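Every spring and fall somebody asks me how I got my tablecloths to fit the table properly, and every time I say "oh, I just made them" and then have to explain for twenty minutes. So I'm writing it all down once, and from now on I'll send people the link!

This is for a plain rectangular cloth with mitered corners. If you can sew a straight line (or a mostly straight one) you can do it in an afternoon. I learned from Letay Tekleab, who taught the Saturday beginners' group at Wanine when I lived close enough to walk there, and most of the good habits below are hers. The bad ones are mine.

## What you need

- Fabric, washed already (more on that in a minute)
- Thread that matches the background color of the cloth
- A tape measure and a long ruler or yardstick
- Pins or clips, lots
- An iron, and something to keep the ironing board from wobbling if yours is like mine
- A washable marking pen or a sliver of soap
- Sharp scissors that have never been near wrapping paper

## Picking the fabric

Medium-weight cotton is the easiest thing to start with. It presses flat and stays where you put it. Linen is beautiful and I love it, but it shifts around while you cut, and you'll be cross by dinner time. Polyester blends wash well and barely wrinkle, though they don't hold a pressed crease nearly as sharply, and this whole method leans on pressed creases.

If it's your first one, get a check or a grid. I can't say this strongly enough. The lines do half the measuring for you! You cut along one, fold along another, and if your hem starts drifting you'll see it right away. With a solid color you don't find out until it's on the table and your brother-in-law points it out. Pale yellow-green with thin white lines is my current favorite, cheerful without shouting at the plates.

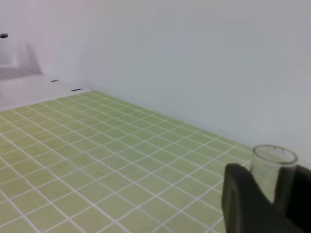
One warning about grids: check that the pattern is woven in or at least printed straight. Some cheap prints run off the grain, so you have to choose between a cloth that looks straight and a cloth that hangs straight. Hold a folded edge up in the shop and see if the lines match from front to back. If they wander, put the bolt back.

## Measuring

1. Measure the length and width of your tabletop. Do it yourself, with a tape, even if you think you know. I once trusted the number on the paperwork and ended up with a very nice bench cover.
2. Decide on the drop, meaning how far the cloth hangs down. I like 8 inches for everyday meals. Longer looks fancier, but it ends up in people's laps.
3. Add the drop twice to each measurement, once for each side.
4. Now add the hem. I use a double fold of 1 inch, so that's 2 inches per side, 4 inches in total on the length and 4 on the width.

My kitchen table is 60 by 36, so with the drop it's 76 by 52, and with the hem it's 80 by 56. Write your own numbers on a scrap of paper and pin it to the fabric. You'll thank yourself when the phone rings halfway through.

## Wash it first

Yes, really. Cotton shrinks, and it doesn't shrink evenly. Wash and dry it the way you plan to wash and dry the finished cloth, then iron it while it's still a little damp. Buy a bit extra to allow for this – a quarter yard has always been plenty for me.

Peter Vaněk, who sews much better than I do, skips this step for anything decorative. Peter also doesn't have kids who think a tablecloth is a napkin.

## Cutting

Clear the biggest flat surface you've got. For me that's the floor, after a good sweep. Lay the fabric out, smooth it from the middle toward the edges, and mark your cutting line all the way across before you pick up the scissors. Trim off the selvage (that tighter woven strip along the sides) or it'll pucker later on.

Cut with long, slow strokes and keep the lower blade resting on the floor. Don't lift the fabric up to meet you.

## Pressing the hem

Fold each edge in by 1 inch, toward the wrong side, and press. Then fold it in by another inch and press again. Go all the way around before doing anything at the corners. Take your time here, it's the part that makes the cloth look bought.

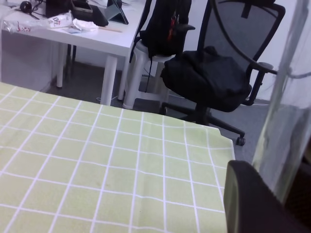

I press with steam, setting the iron down and picking it up again. If you drag it along, the edge stretches and you get a wavy hem that no amount of starch will cure. (I've tried. So much starch.) And let each side cool before you move it, because warm cotton loses its crease if you look at it funny.

## The mitered corners

Everybody dreads these and they're fine, I promise! Do one on a scrap first.

1. Open out all the folds at the corner. You'll see a little grid of creases, four small squares.
2. Fold the corner in diagonally, wrong side up, so that the diagonal crosses the point where the two inner creases meet. Press it hard.
3. Open it up again. Now fold the whole corner in half with right sides together, so the raw edges line up and the diagonal crease sits on top of itself.
4. Pin, and sew right along that diagonal crease. Start at the folded edge and stop half an inch before the raw edges. Backstitch at both ends.
5. Trim the extra triangle, leaving a quarter inch, and press the seam open with your fingers.
6. Turn the corner right side out and poke the point gently with a chopstick or a knitting needle. Tuck the raw edges back under along your creases.

If the corner comes out lumpy, you probably left too much inside. Turn it back and trim a little closer.

## Sewing it down

Pin the hem all the way around and stitch close to the inner fold, on the wrong side, with a medium stitch length. At each corner, stop with the needle down, lift the foot, pivot, and carry on. Overlap your first few stitches when you get back to the start. Then give the whole thing one last press.

## Looking after it

Wash it cool, and hang it over a line or a shower rail while it's damp. I roll mine around a cardboard tube for storage, with the folds out of the way, and it comes out ready to use. Curry gets cold water and dish soap right away, then sunshine. Candle wax goes in the freezer, cloth and all, and you scrape it off once it's brittle.

Napkins next time, out of whatever you've got left over, so hang on to your scraps.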